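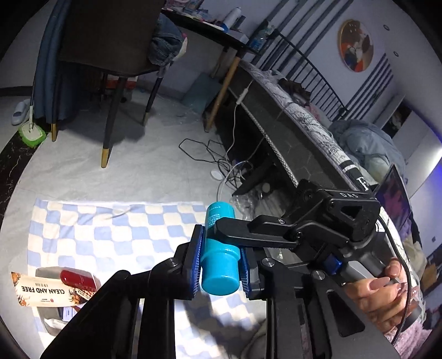
Léonie Baudry wrote back on the last report that the refill numbers meant nothing to her without the drop-off in week two, and could we please lead with that this time. So, leading with that.

Drop-off in week two is real. People sign up at the counter, take the starter bottle home, come back once, then stop. Happens at both shops, worse at Nevesa. We thought it was price. Having talked to people at the counter all through October, it's mostly hours. The refill bar closes at 5, before most of them get off work. One woman said she'd driven over twice with her empties in the trunk and found the shutter down both times.

## Where we are

- Refill bar at Makorach open and running, all 7 taps working (the dish soap tap was dripping, fixed, new washer)
- Nevesa has the same set-up minus the second sink. Plumber still hasn't quoted. Chased again.
- 400 households signed up across the two shops. Target for the grant year is 2000, so we are behind and I don't want to dress that up
- School gate sign-ups dropped, too much rain and folks don't want to stand there filling in a form

The Claria deposit system is the part that works best. Bottle deposit goes on the card, comes off when the bottle is returned, no coins at the till. Staff at Makorach like it. Staff at Nevesa had one bad Saturday-type rush when the card reader froze and they went back to writing names in a notebook, then typed it all in after closing. Some deposits got entered twice. Albane went through the notebook line by line and it's straight now. We've printed a paper form for the next time it freezes, same columns as the screen.

## Hours

Proposal: stay open until 7 two evenings a week at each shop, open an hour later those mornings so the wage bill barely moves. Mornings are dead anyway before school drop-off is over. Would like a yes or no on this one before the next payment as the rota has to be redone and the part-timers need notice.

Not asking for new money for this. Asking to move what's left in the leaflet line over to wages. The leaflets haven't brought people in, or if they have they're not saying so on the form.

## Supply

Maes still delivers the bulk shampoo and the laundry liquid. Two late deliveries. The second one left us with no unscented laundry for nine days, and unscented is what the families with babies come for, so that hurt. Albane Bodin has asked Maes for a fixed delivery slot and they've said yes by phone, nothing in writing yet. She's also looking at holding one spare drum of unscented in the Makorach back room. There's space if we get rid of the old display racks.

Conditioner isn't selling. It's thick, it takes ages to come thru the tap and people give up half way. Thinking of dropping it when the current drum is empty and putting hand soap on that tap instead.

## Washing returned bottles

Slower than planned. Labels are the trouble. The ones with a strong glue need an overnight soak and then someone has to scrape. We've started asking people to peel labels before they bring bottles in, sign on the counter, and maybe half do it. Bottles with pump tops we've stopped accepting, can't get the pumps clean inside and it's not worth a complaint.

Inspection visit went fine. One note, wants the drying rack moved away from the back door. Moved same afternoon.

## Money

Spending is under budget on equipment (second sink not bought), over on small stuff, mainly gloves, funnels and lids. Spreadsheet attached seperately, the tab marked "small" has every receipt. The Nevesa water bill is an estimate, real one comes next month and I'll swap it in.

## Next

- Evening hours, if approved
- Plumber for Nevesa, or find a different plumber
- Maes slot in writing
- Call everyone who signed up and never came back, Albane has a short script, four questions
- Redo the sign-up form, it asks for the address twice

Léonie, week-by-week return table is the first tab this time. Call before noon if the columns don't make sense, I'm at the Makorach counter after that.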